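June 1, 2026

First entry in a while. Most of today went to the station rules, the ones we've been meaning to write down since Inville sent back the first draft with hardly a line unmarked.

Raghda Rawashdeh came in early and we sat down with the Donow document, which is what we inherited when the two groups merged. It has 40 rules in it. Several say the same thing in different words, and one refers to a table we scrapped before I was hired. I had assumed we would trim it. Raghda wanted to throw it out and start from what people do at the table, and by midmorning I agreed with her.

So we wrote the new one in the order of a working session. Before power: check that both arms can reach their rest pose without crossing, and walk the cables from base to wrist by hand. At power: one person at the keyboard, one hand near the stop, no one inside the curtain. The old text said "no one should be inside the curtain." Raghda changed every "should" to "must" or crossed the line out. I argued for keeping a few as advice and lost, except on the one about sleeves.

The long argument was over objects. Mösli, who we share the session format with, want the back row fixed for the whole of a task block, same items in the same order left to right. I think that's right. My objection was to fixing the middle as well. If the things on the white sheet are always in the same spot we learn nothing about how the arms cope, and people start nudging items back into place between runs without logging it. We settled on this: the back row is set at the start and stays put, the sheet is squared to the table and stays put, and what goes on the sheet may change between runs as long as the change is written down before the next start. Anything parked off the sheet counts as part of the layout and gets logged too. That last bit was mine.

Then the question of reaching in. The Donow rule was that you could reach in when the arms were "still." Still is not a state. An arm can be still and holding torque, waiting on a command. The new wording is that you reach in only after the operator says "held" out loud and has a hand off the controls. It sounds fussy written down. I used it all afternoon and stopped noticing after a few runs.

Run numbers: we are at 2424 on the shared log, and the old sheets stop at 2049, so there's a stretch where the only record is what the software kept. Raghda wants it rebuilt from the session notes. I said I'd look at it but made no promise. The new rule is that a run without a layout note doesn't get a number.

We left speed alone. Gruron have their own limit for the first run after any change and we copied it into a footnote, to be argued over in September when their people visit. I'd like our own measurement before then. Same with how often the camera mounts get checked. I wrote "start of every session" and Raghda wrote "and after any bump" next to it — fine, but someone has to define a bump.

Ate lunch at the desk. Typed the whole thing up after, two pages, and printed it at a size a person can read from the keyboard. Need to order card sleeves and ask Inville whether they want it as a file or on paper.

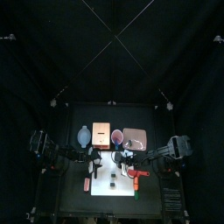
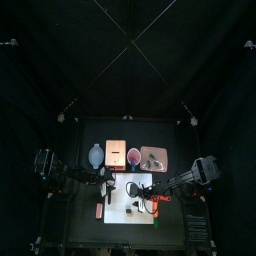

Both arms reaching toward the white sheet, back row in the same order in each. The black cable is on the sheet in the second one.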